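Caderno de laboratório > Manipulação bimanual > Bonés > Registo de 19 de dezembro de 2025

Responsável pelo registo: Nandini Rajan
Presentes: Thanasis Andreadis, Essam Helmy

Objetivo: verificar o comportamento do planeador Vullel após a alteração do critério de preensão. A versão de setembro escolhia o ponto de pega pelo centroide da máscara segmentada, o que em peças têxteis conduz com frequência a preensões sobre a copa, com deformação excessiva e perda da estimativa de pose. A versão em ensaio atribui prioridade a elementos estreitos (correia traseira, bordo da pala) e só recorre à copa quando nenhum candidato ultrapassa o limiar.

O detetor de correias foi reajustado com 338 imagens anotadas pela colega Austra Liepiņa. Mantiveram-se inalterados os ganhos do controlador de impedância e a frequência do ciclo de perceção.
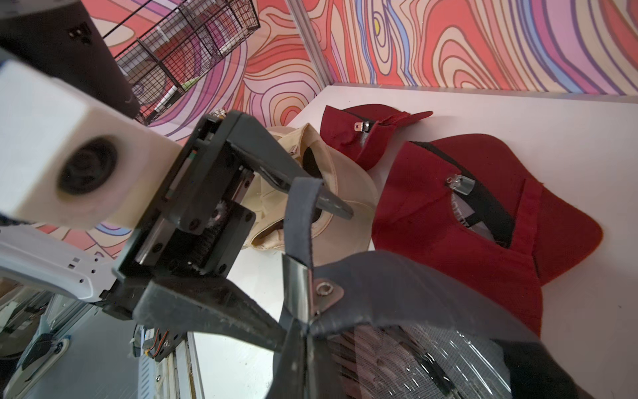 Fig. 1 – Preensão pela correia traseira, câmara de punho.

A pega pela correia é a que mais interessa ao projeto, mas levanta uma dificuldade de controlo: o boné fica suspenso e pode rodar em torno do dedo, pelo que a transformação entre garra e objeto deixa de poder ser tratada como rígida. O módulo de seguimento continua a assumir rigidez durante toda a trajetória. Thanasis Andreadis propõe introduzir um grau de liberdade passivo no modelo e estimar o ângulo a partir da câmara de punho. A proposta foi aceite para ensaio, com a reserva de que a fivela metálica produz reflexos que o estimador confunde com contornos.

Foram executados 39 ciclos. Em 14, o planeador rejeitou todos os candidatos de correia e recorreu à pega de recurso. O registo mostra que a maioria destas rejeições ocorreu com bonés amarrotados ou parcialmente sobrepostos. Houve ainda 3 paragens por violação da distância mínima entre braços, todas em modo simultâneo. 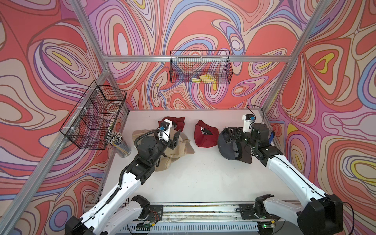 Quanto ao modo simultâneo, o escalonador reserva volumes de trabalho para cada braço antes de calcular as trajetórias. O volume reservado inclui a garra e o módulo de câmara, mas não o objeto transportado. Um boné seguro de lado ocupa espaço que o verificador de colisões desconhece, e o afastamento efetivo entre os dois braços é inferior ao calculado. Essem Helmy acrescentará ao modelo um envelope convexo associado à garra, ativado no fecho e removido na abertura.

Observou-se também que o segmentador atribui por vezes dois bonés encostados a uma única instância. O fundo da célula não parece contribuir para o erro: as máscaras espúrias surgem sobre a mesa, entre tecidos adjacentes.

Pendências:
– repetir a série em modo sequencial, com os mesmos parâmetros (Rajan);
– envelope do objeto no verificador de colisões (Helmy);
– modelo com grau de liberdade passivo, ramo separado (Andreadis);
– anotar casos de sobreposição para o próximo reajuste (Liepiņa).

Os registos completos foram arquivados no servidor Stiltitz, na pasta da série. A configuração anterior permanece disponível para comparação.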